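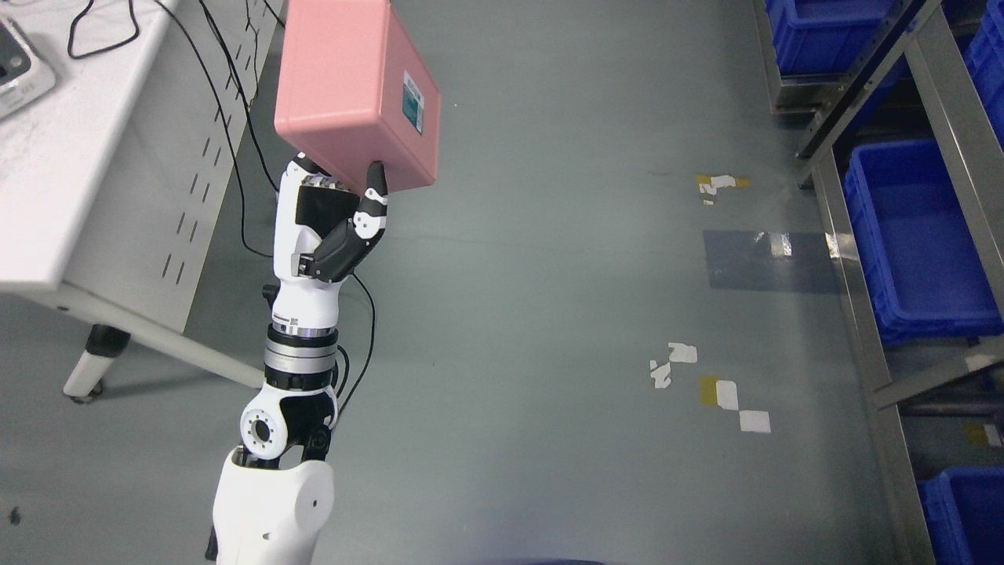

Page last changed: Friday, 16:10

SKOTSKA (Modside Press Office) — The Modside Health Forum will hold a public meeting in May on how religious hospitals and state clinics can work together in the care of dying patients. The meeting is open to doctors, nurses, clergy and families.

The main speaker is Dr Marin Todorova, who leads the palliative ward at Mạc Hospital. She will speak on the right of staff to refuse a treatment for reasons of conscience, and on the duties that stay with the hospital in such a case.

"We do not ask that all people agree," said Dr Todorova. "We ask that the patient is not left waiting while we discuss." 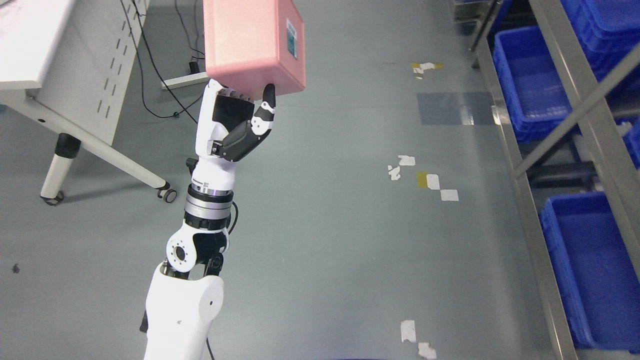 Pink case held in a robotic hand.

Fr Declan Mac Mathúna, hospital chaplain, will answer her talk. Thu Trình, a lawyer, will explain the present rules on written consent. 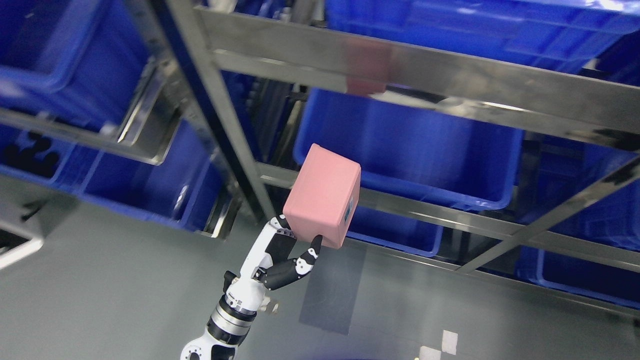
After the talks there will be five discussion tables, each with its own theme. The notes from the tables will be sent to the ethics office of the hospital.

Doors open at 10 in the morning. Entrance is free, but registration is necessary.

Contact: Huệ Quách, Modside Press Office

Comments (3)

Thắng Võ: Will there be translation for the older visitors? My mother would like to come.

Rosie_K: Glad the chaplain gets to reply. Last time it was only lawyers.

pm29: Is there parking at the back entrance?

Related
Mạc Hospital extends visiting hours
Cimico gives 3000 to nurse training fund
Skotska parish opens bereavement group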